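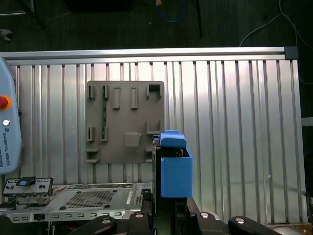
The Desktop, Opened
Clirnovdale workshop pages, September

Anca Barbu asked me to put the story of the desktop job somewhere people could find it, by which she meant anywhere other than her kitchen. So it has a page. The job was to open up an old desktop computer, get to know the drive bay, and give the small parts a place to live that wasn't a soup bowl. It took one long afternoon and a slice of the evening, and I would do most of it again.

The captions are by me. Anca has read them and disputes two.

If you came for the finished computer, you'll be disappointed, as I was for a while. I meant to leave the case closed up on its own bench, with its side panel on and looking respectable, and then I went home.

A word on where the machine came from. It belonged to an accountant's office in Wirnville, which was clearing out a back hallway and let it go for 50 dollars along with a keyboard I have not been brave enough to turn upside down. Anca thinks 50 was too much. I think it was too much too, but I was the one who shook hands on it. A new desktop that would do what she wants runs 700, and she had 700 set aside for something with wheels, so here we are.

What she wants, for the record, is a place to keep scans of her family's letters, and a drive she can get at without having to phone me. The first part is easy. The second is why the bay gets more space on this page than the processor, which sits there doing its job and asking for no publicity.
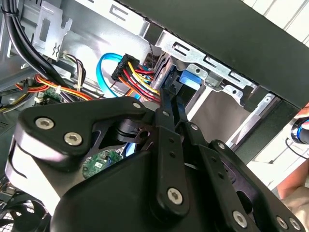
I have opinions about drive bays, and I've been told they come out at dinner. The old kind wanted four screws per drive, and two of those went in from the side of the case you had just finished closing. Whoever designed this one had apparently met a person with hands. The cage is stamped silver sheet metal, all slots and round holes and cutouts, and the one cheerful thing on it is a bright blue plastic tab that I take to be the latch. Blue, in my experience of computer cases, is the manufacturer's way of saying "go on, touch this one." Anca's opinion is that it's the only part of the computer with any manners.

The metal edges deserve respect all the same. I own a pair of thin work gloves for this sort of thing, and they spent the afternoon in my coat pocket, where they stayed in excellent condition. I came away with one small scratch and mentioned it often enough that Anca started leaving the room.

Now for the storage question, otherwise known as the soup bowl.

Until this summer, everything small that came out of a computer in this workshop went into a white bowl with a chip in the rim. Screws, brackets, the odd little board, a guitar pick, one key to a lock we have never located. The bowl was quick to fill and miserable to search. It was also somebody's soup bowl, and she wanted it back.

The replacement is what we call Prosto. That was Anca's name for it, and she says it means "simple," and she said it in the tone of someone looking at my earlier drawings. Those had hinges. I was proud of the hinges. The idea of Prosto is a flat board that stands up against the wall with holders on the front of it, so that a part goes in a slot and you can see from across the bench whether it has come back. There are no hinges.

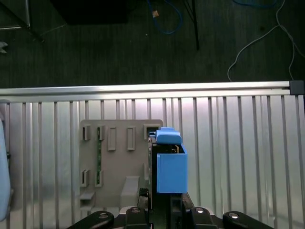
Blue box, gray board. The thin green strip is the edge of a circuit board.

I'm fond of that green edge. It's the color circuit boards were when I was learning about them, and I get suspicious when they turn up in black, as if they were on their way to a cocktail party.

The board went through several versions, most of which are now propping things up. An early one had slots so snug that anything you put in became a permanent resident. The next had slots so generous that parts leaned out and looked at you. The one in the picture is the version we stopped arguing over. It has rounded corners because I caught my sleeve on the square ones, and the holders are different shapes because the things we keep are different shapes, a discovery that took me longer than I'd like to put on a public page.

Gray was the color there was. Anca would have preferred green. The blue is there because blue was the other color there was.

Chiriac, the hardware store at the bottom of the hill, gets a mention because I was in it three times that day. The first visit was for a screwdriver with a tip that fit. The second was for the right screwdriver. The third was for a sandwich, and I can report that they don't sell them, though the man at the counter gave the matter real thought. They do have a good drawer of loose computer screws by the paint, 27 cents each, and they will let you bring the old one in to match it up. I recommend this over my own method, which is holding it up next to the new one in a moving car.

Back to the case, and to the section Anca calls "the spaghetti" in front of guests.
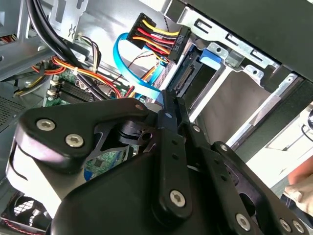

Cable routing is where a tidy person and an untidy person find out how well they get along. Anca likes hers laid along the walls of the case and tied down at intervals, like a railroad. Mine take the scenic route. At the back of this drive there's some of each temperament: the power connector arrives with its fan of yellow, red, black and orange wires, looking like a small bouquet, while the blue data cable next to it swings down in a wide loop before coming up to its own plug. I argued for keeping the loop. A cable with slack in it can be moved out of the way when you want the drive out, and a cable without slack has to be discussed. She gave me the loop and took everything else.

We also had a talk about which plug to undo first. I go data, then power. She goes power, then data, on the grounds that it's the bigger one and she'd like to get it over with. With the computer switched off and unplugged from the wall, I can't find much to say against her way, and I did look. Pull on the plastic body of the plug and leave the wires out of it. That goes for both of us, and for whoever last worked on the keyboard.

A few odds and ends for anyone who is thinking of doing the same with a hallway computer:

Take a picture of the wiring before you touch anything. I took mine after, and had to work from memory and a certain amount of confidence.

Dust goes outdoors. I learned this indoors.

Put the case on its side on something soft. We used a bath mat, and it did very well, and it will not be going back to the bathroom.

Label the drive with a pencil and a bit of paper tape while it's still in your hand. Ours says "LETTERS, NOT GAMES" in Anca's printing, and I have decided not to take it personally.

The two captions under dispute are the one about the manners and the one about the spaghetti. She says the first was about the bath mat and the second was about my lunch. I've left them as they are.

There are more pictures on the phone, mostly of my thumb, and a rather good one of the screw drawer at Chiriac that I'll add when I work out how. The soup bowl has gone home. If you recognize the key, it's on a nail by the workshop door, and you're welcome to come and try it on things.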